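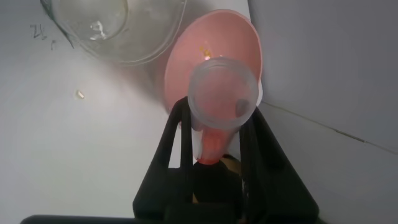 漏斗

漏斗是一种上宽下窄的器具，用来把液体、粉末或颗粒导入口径较小的容器。它由一个敞开的锥体和一根细管组成，结构简单到几乎没有改进的余地，因此历代都有人试图改进它。家用漏斗多为塑料或金属制品，实验室常用玻璃漏斗，汽修店里的那一只则往往已经说不清是什么做的。

名称

“漏”指液体由孔隙流下，“斗”原为量器，口大底小。两字合在一起，把这件东西的用途和外形都交代完了。口语中也有人叫它“漏子”，或者干脆叫“那个倒油的”，后一种叫法多见于正在倒油、腾不出手的人。

“漏斗”一词后来被商业界借去，指顾客从知道某件商品到付钱之间逐层减少的过程。这个比喻有一处毛病：真正的漏斗，倒进去多少，下面就该出来多少。如果中途少了一大半，一般认为是洒了。

构造

漏斗各部分的名称并不统一，通常分为以下几处。

锥体：承接物料的部分。坡度陡则流得快，坡度缓则装得多，两者难以兼得。过滤用的玻璃漏斗锥角多取六十度，正好与对折两次后打开的圆形滤纸贴合。厨房漏斗没有这种讲究，能塞进抽屉就算合格。

口沿：锥体上端的一圈。较好的塑料漏斗会把口沿加厚或外翻，既增加强度，也让人有地方可拿。有些还在旁边伸出一个小耳，上面打孔，供悬挂之用。拥有漏斗的家庭不少，真把它挂起来的不多。

颈管：锥体下端的细管，伸入瓶口。管端有平口和斜口两种，斜口便于液体贴着容器内壁流下，减少飞溅。灌装干货的漏斗颈管短而粗，长颈管遇到砂糖便会显出自己的脾气。

排气棱：颈管外壁上的几道竖筋，使漏斗与瓶口之间留出缝隙。它是整件器具上最不起眼、也最常被省掉的部分，其重要性见下文。

原理

漏斗靠重力工作，不需要电源、说明书或联网账号。液体进入瓶中，瓶里的空气必须同时出来。如果颈管把瓶口堵得严严实实，空气只好从颈管里往上钻，于是出现人们熟悉的咕嘟声，接着液面停住不动，再接着一股液体猛然翻上来，落在袖口上。

处理方法是把漏斗略微提起，或者在瓶口与颈管之间夹一根牙签。这个办法每一代人都要重新发现一次，时间通常在第一次换装酱油之后。

颗粒物的情形又有不同。盐、糖、小米之类在颈部附近会互相支撑，搭成一座拱，上面压得再多也不下来。这种现象称为“架桥”或“起拱”。轻敲锥体外壁可以使拱塌落，用筷子去捅也行，只是筷子拔出来时往往会带出一些原本已经快要下去的东西。受潮的粉末则没有什么好办法，应当先弄干，再谈灌装。

材质

塑料漏斗以聚丙烯和聚乙烯为多，轻便，摔不坏，颜色则从白色、半透明一路排到粉红和荧光绿。长期接触热油或辣椒油后，塑料会染色并留下气味，此后它在家里就有了固定的职业。

不锈钢漏斗耐热，容易清洗，灌装刚熬好的果酱或热油时较为稳妥。缺点是不透明，满没满要凭经验，经验不足时则凭桌面。

玻璃漏斗化学性质稳定，多见于实验室。它的颈管细长，极易在水槽边碰断，断后有人舍不得扔，把它降级为短颈漏斗继续使用。

硅胶漏斗可以折叠，收纳时只占一个杯垫的地方。它在倒入较重的东西时也会自行折叠，购买前宜有所准备。

种类

除普通家用漏斗外，常见的还有几类。广口漏斗颈管粗短，专配果酱瓶和米桶。分液漏斗带有活塞，用于分离互不相溶的两种液体。布氏漏斗底部为多孔平板，配合抽气过滤。带滤网的漏斗用来滤去茶叶、油渣和别的不速之客，滤网可以取下，也因此可以丢失。

成套出售的漏斗一般大小各一，层层相套。大号用得最勤，小号最难找，中号的用途至今没有定论。丹麦人本特·奥弗高（Bent Overgaard）在自印的小册子《Festen》里谈过自家厨房的25件器具，其中漏斗一节篇幅最短，只说最小的那只他用来灌胡椒瓶，“其余几只负责把它藏起来”。

使用与清洁

灌装前宜先看容器的容积，再看漏斗的容积。漏斗里的存量不会因为瓶子满了就自行消失，提起漏斗的那一刻，它会以最直接的方式提醒使用者。稳妥的做法是分几次倒，每次等锥体流空。

颈管较细的漏斗应配扶持。一手扶漏斗，一手倒料，瓶子便无人照管，所以轻的空瓶最好放在水槽里或托盘上。食用与非食用的漏斗必须分开，装过机油、清洁剂或农药的漏斗不应再回到厨房，洗得再干净也不行。用记号笔在外壁写字是可行的区分办法，前提是字写在不会被擦掉的地方。

用后应及时冲洗，油性残留须用热水和洗涤剂，颈管内壁可用细瓶刷。粉末类宜先敲净再下水，面粉尤其如此，见水即成浆糊，正好堵在最窄处。洗净后倒扣晾干，大口朝下，颈管朝天。这个姿势也是童话插图里铁皮人的帽子的由来之一说，证据不多，流传颇广。

替代品

手边没有漏斗时，可以把烘焙纸或干净的硬纸卷成锥形，用来装干料。剪去底部的塑料饮料瓶倒过来也能应急，瓶颈就是颈管，只是剪口锋利，要留神。铝箔卷成的漏斗形状最像，寿命最短。

另有一派主张什么都不用，手稳就行。持这种主张的人，家里的灶台一般由别人擦。

参见

滤纸
量杯
虹吸
抹布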